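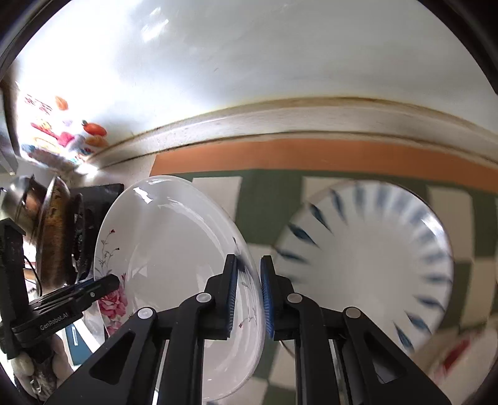 Skesgate Rose Dinner Plate
by Pritano

We have carried the Skesgate Rose for a good while now, and it is still the plate I take home when one of ours gets chipped (with two boys in the house, that's more often than I'd like!). It's a glossy white ceramic plate with a broad, shallow well and a slightly raised rim, so a spoonful of gravy stays where you put it. A pink rose with green leaves sits near the edge, and thin stems with little red buds climb up along the rim - the well is left for your supper.

If roses aren't quite your thing, have a look at the Vidmar, white as well, with blue brushstrokes all the way round the rim. Plenty of our customers mix the two on one table, and I think they look lovely together.

Sold singly or in sets of 3. Wash by hand with a soft sponge, please, and keep scouring pads away from the flowers.

The next delivery comes in July. To put a set aside, ask for Tihomir Kelmendi at the shop - he packs every order himself and is generous with the paper.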